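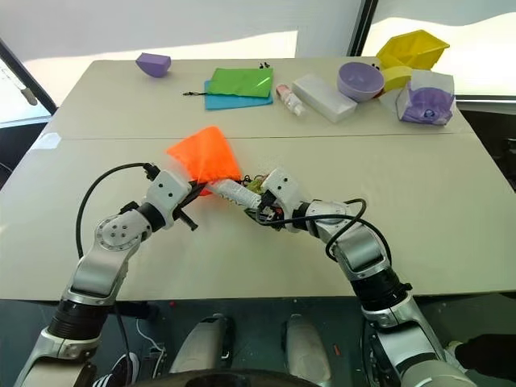 Two-armed build: cloth trails over the gripper and hides the bottle from the wrist camera

Posted by havska_shed in Home & Shared Workshop Robots

Hello all, and apologies in advance for the length of this. I've been building a two-armed robot in our shared workshop at Dendton since December, mostly in the evenings after seven when the big bench is free, and I've reached the stage where both arms will do roughly what I ask of them. The job I've set myself is a homely one. One arm holds a bit of orange cloth, the other holds a small white bottle, and I want the two to meet in the middle so that one day the thing can wipe down a bottle and put it away. The control software is a little project of my own called Firneck, so please don't go looking for a manual, there isn't one.

My trouble is with the view from the wrist. I've been saving what the camera sees, and I have 1,507 stills so far. In 339 of them the cloth covers so much of the view that Firneck loses the bottle altogether and the arm simply stops. When the cloth is moving it gets worse, as everything smears into one big patch of colour.
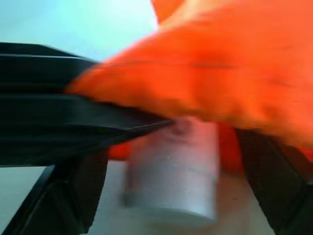 Wrist view with the cloth on the move. The white thing in the middle is what I need it to keep track of.

I've tried turning the lights up, and I've tried a smaller piece of cloth, which helped a bit but then the gripper kept missing the corner. I have 39 pounds left in the budget for this month, so a fancy new camera is out. Should I be moving the camera, slowing the arms down, or doing something cleverer in the software? I do like the orange cloth and would be sorry to give it up, but I will if I must!

dendton_lathe

Welcome, and well done on getting two arms to meet in the middle at all, it took me the best part of a winter to manage that with mine (and one of them still droops when it's tired). I'd start with the smearing before you touch anything else. Most small cameras are left on automatic exposure, and in a dim room they hold the shutter open far too long. Go into the camera settings, switch automatic off, and bring the exposure time down until the picture looks a little darker than you'd like. Then add light to make up for it. You said you'd turned the lights up, but if the camera is still choosing for itself you may not have gained much.

After that, slow the cloth arm down for the last hand's width or so before the two grippers meet. It costs you a couple of seconds, and you aren't in a race. I'd also take the pair of them through the same move twenty times by hand, with the motors off, and watch where the cloth falls. Mine always flopped over on the side I'd gripped it from, and once I'd changed the angle of the wrist so that it hung away from the camera, a good half of my trouble went. Do check that your cables still have enough slack at the new angle – I pulled a plug clean out the first time and spent the evening blaming the software.

Keep the orange, I say. A strong colour is easy to pick out, and you can tell Firneck to treat anything orange as cloth and ignore it.

sparewasher

just use a second camera above the table. cheap webcam, done

thân_bench

I agree with the webcam idea, though it's a bit more work than "done". You'll need to match the two views up, and that means sticking a printed pattern to the table and fiddling for an afternoon. Worth it, I think. Mine was secondhand and well within what you have left to spend.

The other thing I'd look at is what the arm does when it loses sight of the bottle. Stopping dead is safe, but once the bottle is in the gripper it can't wander far, so let Firneck remember the last good position and carry on slowly for half a second. If it still can't see anything by then, back off a little and look again. I collected more than 4,000 stills on my own build before that dawned on me, and I could have saved myself a lot of sorting. Do let us know how you get on, and whether the smaller cloth makes a comeback.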